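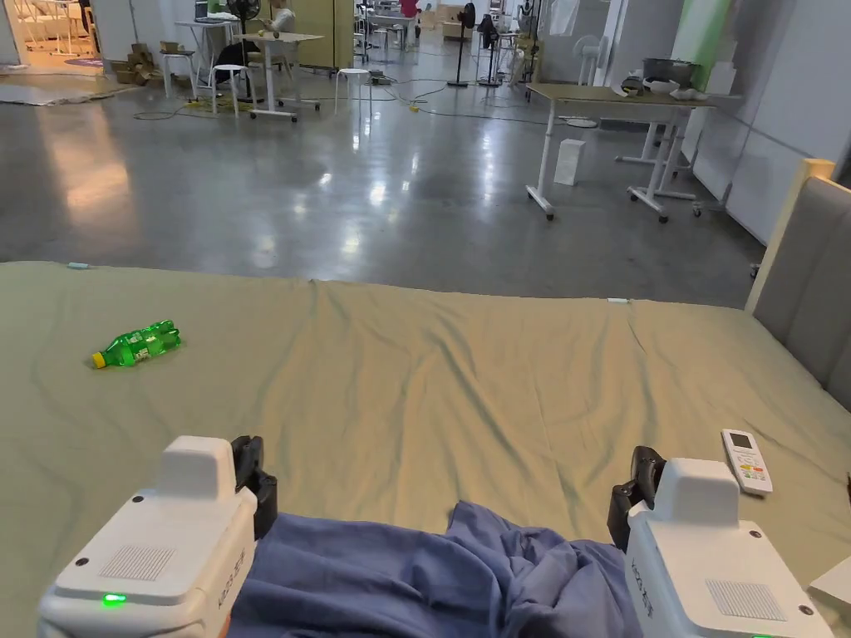 Última actualización: marzo

Buscar en el sitio Introduzca un término

Juego de sábanas Pamitz para cama grande: informe de valoración

El servicio de evaluación textil de Puvside ha examinado el juego de sábanas Pamitz, compuesto por bajera ajustable, encimera y dos fundas de almohada. El artículo se adquirió en comercio ordinario, al precio de venta al público, y se sometió a 40 ciclos de lavado doméstico a 30 grados. Se utilizó como referencia el juego Zullis, de características declaradas similares.

Tejido y confección

El tacto inicial es algo rígido y mejora de forma apreciable tras los primeros lavados. Las costuras son regulares y el dobladillo de la encimera se mantuvo recto durante todo el ensayo. La goma de la bajera recorre el perímetro completo - un detalle poco frecuente en esta gama - y conservó su elasticidad hasta el último ciclo.

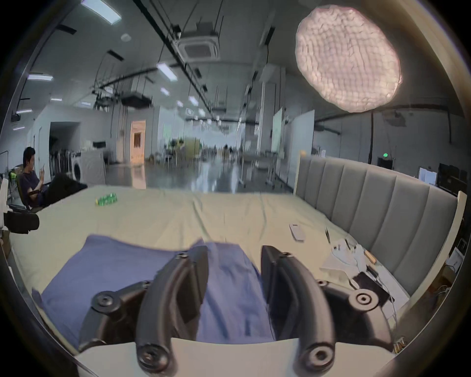

En cuanto a las arrugas, el resultado es menos favorable. El tejido sale de la lavadora con pliegues marcados y el planchado resulta necesario si se desea un acabado liso. El juego Zullis presentó un comportamiento mejor en este apartado, aunque perdió más color. La ficha del fabricante recomienda secadora a baja temperatura; con ese procedimiento las arrugas se redujeron solo en parte.

Se formaron bolitas leves en la zona de los pies a partir del lavado número 30. No se apreciaron roturas ni transparencias.

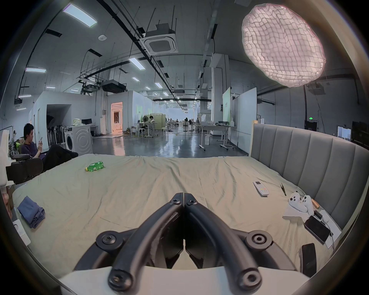

Ajuste y medidas

La bajera se probó en un colchón de 200 centímetros de largo. Tras el encogimiento inicial, las esquinas siguen alcanzando el borde inferior sin tensión excesiva. Los usuarios de sobrecolchón deberán comprobar la altura total antes de la compra, dato que el envase indica en letra muy pequeña.

Valoración

El juego Pamitz se considera recomendable para uso diario, con reservas para quienes no planchen la ropa de cama. La distribución corresponde a Bjarnason, que tramitó correctamente una solicitud de cambio de talla. Las fundas de almohada no se venden por separado.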